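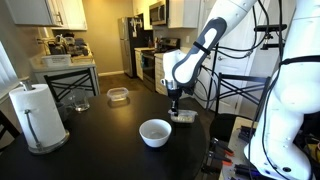
餐桌现状:透明盒、白碗、纸巾架都在桌上

圆餐桌上的东西怎么摆才顺手?求各位支招!

发帖人:Candela Tejada

大家好!九月刚搬进新家,餐厅和厨房是连通的,我终于有了一张心心念念的深色圆桌,配黑色的靠背椅,靠背是交叉斜条的那种,越看越喜欢!

我现在最喜欢在这张桌上分装干货和早餐料。透明盒子带圆角,倒东西、舀东西都方便,旁边放个白碗,舀出来的先放碗里,再决定是煮还是装袋。问题是桌子是圆的,盒子是长方的,怎么摆都觉得别扭。另外纸巾架、玻璃杯和深灰色马克杯全挤在左边,我一伸手拿纸就担心碰到杯子。

想请教几件事:盒子和碗谁放里谁放外比较好?纸巾架要不要挪走?还有,深色桌面特别显碎屑,浅色的粉末掉一点点就看得清清楚楚,你们平时怎么收拾?桌子直径900毫米,不算大,所以不太想再添托盘架子之类的大件。

先谢谢啦!

Annelore Harms 的回复

圆桌党来了!我家也是深色圆桌,分装东西用了好几年,越用越觉得好,站在哪一边都够得着。

先说盒子。别想着让它跟桌边平行,圆桌没有直边,硬要对齐只会越看越歪。我的办法是让盒子的短边朝着自己,长边顺着手伸出去的方向。碗放在盒子前面,稍微靠惯用手的反方向一点,这样勺子从盒里到碗里只走很短一段路,掉渣也多半掉在这两样中间,擦起来就一小块地方。你现在碗和盒子挨得挺近,这个思路已经对了!

第二个盒子往桌子远端放就很好。我习惯远的那个用来装“分好的”,近的这个装“还没分的”,中途去接个电话回来也不会搞混。

纸巾架我建议留着!你那个是带金属底座和弹力臂的立式款吧?这种单手扯纸很方便,手上沾了粉的时候真是救星。该挪的是杯子。我会把玻璃杯和马克杯直接请到厨房台面上去,分装完了再端回来,坐下喝一杯,特别有成就感。

至于碎屑,千万别一上来就用湿布。燕麦、面包糠、椰蓉这类东西一沾水就糊成一片,深色桌面上会留一圈白印子,越擦越大。顺序是这样:

先用干纸巾或者软毛小刷子往一个方向扫,扫到桌边,用碗接住。
再用拧得很干的布擦一遍。
最后换干布收水痕。

整套下来2分钟够了。我用的小刷子是 Borkowska 的,刷毛软,一把用到现在还没换。其实干净的旧粉刷也行,家里有什么就用什么。

还有一个小心得:盒子别装满,装到80%就停手。留出一点空间,勺子插进去的时候不会往外溢,盖盖子也不会压出粉来。

祝你享受新桌子,交叉靠背的椅子配圆桌真的太好看了!

Bastian Vogler 的回复

买个 Dalon 的硅胶垫铺上,脏了拎起来一抖就行。我家一直这么用。杯子拿开。

Hannelore Tiedemann 的回复

Annelore 说得很全了,我补充一点标签的事,这个我最爱聊!

透明盒子好就好在一眼能看见里面还剩多少,可是浅色颗粒的东西长得实在太像了。我有一回把杏仁粉当面包糠裹了鸡排(味道居然不错,后来还特意又做了一次)。所以现在每个盒子的短边都贴一小条纸胶带,写上名字和开封月份。贴短边是因为盒子收进柜子以后,露在外面的就是短边。

胶带别贴盖子上!盖子洗完很容易盖错,贴了等于没贴。

另外关于灯光。深色桌面会反光,晚上顶灯一开,有一块地方亮亮的,碎屑反而看不出来。我都是擦完以后弯下腰,从侧面再看一眼,每次都能找到漏网的。也可以用手掌轻轻摸一遍,手比眼睛灵。

椅子也顺便看一下,座面上常常有掉下去的渣。我会先把靠近自己的那把拉开,站着分装,弄完扫一下地再推回去。

Candela Tejada 的补充

太感谢了!杯子已经搬走,盒子也转了方向,伸手拿纸一下子宽敞好多!先扫后擦的办法今晚就试。标签我也要做,手边正好有一卷纸胶带,颜色还挺可爱的。Bastian 说的垫子我先记下,桌面太喜欢了,暂时舍不得盖住。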